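3.2 Collection and sorting of end-of-life desktop equipment

The material used in this study came from the municipal reuse depot at Trindville, which receives office and household electrical equipment from three collection rounds. Desktop computers were chosen because they arrive in fairly uniform condition and can be opened with ordinary hand tools. Laptops, monitors and printers were set aside at the gate and are not considered further. The sampling period ran through November and closed on Monday, December 2, 2024, when the depot changed its intake procedure and later deliveries were no longer comparable.

A total of 2,000 units passed the gate in this period. Of these, 1,000 were drawn at random for detailed treatment and the remainder went through the depot's normal route without further record. Each sampled unit was given a paper label bearing the collection round, the date of receipt and the mass as received. Units that had already been stripped by a previous owner were kept in the sample, as leaving them out would have overstated the recoverable fraction.

3.3 Grading

Grading followed the Weleck scheme, which assigns each unit to one of 5 classes according to age, completeness and the state of the casing. The scheme was drawn up for white goods, and two of its criteria had to be reworded before it could be applied to computers. Rust on the outer panels, for instance, is a strong sign of poor storage in a washing machine but says little about a desktop case, where painted steel and plastic are mixed. We replaced it with a check for corrosion on the rear connector plate.

Class boundaries were otherwise left as published. Two graders worked separately and compared results at the end of each shift. Where they differed by one class the lower grade was kept; where they differed by more, the unit was graded again the next morning. Most disagreements concerned units with a sound interior and a damaged front panel – a combination for which the scheme gives no clear rule.

3.4 Opening and separation

Sampled units were laid on their side and the side panel was taken off before any part was removed. Memory, storage and expansion cards were treated as separate fractions, and the power supply was weighed whole. Cables were cut only where a connector could not be released by hand. The bare case, including drive cages and any riveted brackets, was entered as mixed steel.

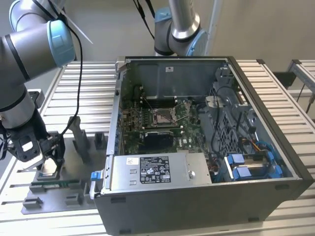 Figure 3. Desktop tower with the side panel removed.

The mass balance was closed for each unit by comparing the sum of the fractions with the mass as received. Dust and loose fixings account for most of the shortfall. A unit was rejected from the balance, though not from the grading results, if the difference was larger than the combined error of the two scales.

Storage drives were handed to Hitik for erasure and testing, and the outcome was returned to us as a pass or fail against the label number. Boards were sent to Onyeka in sealed crates, one crate per class. No assay was made on single boards, so the metal yields given in Section 4 are class means and should not be read as values for any one machine.

In the two upper classes, 65 per cent of units held at least one part fit for direct resale. The share in the lower classes depends strongly on how missing drives are counted, and both versions are given in Table 2.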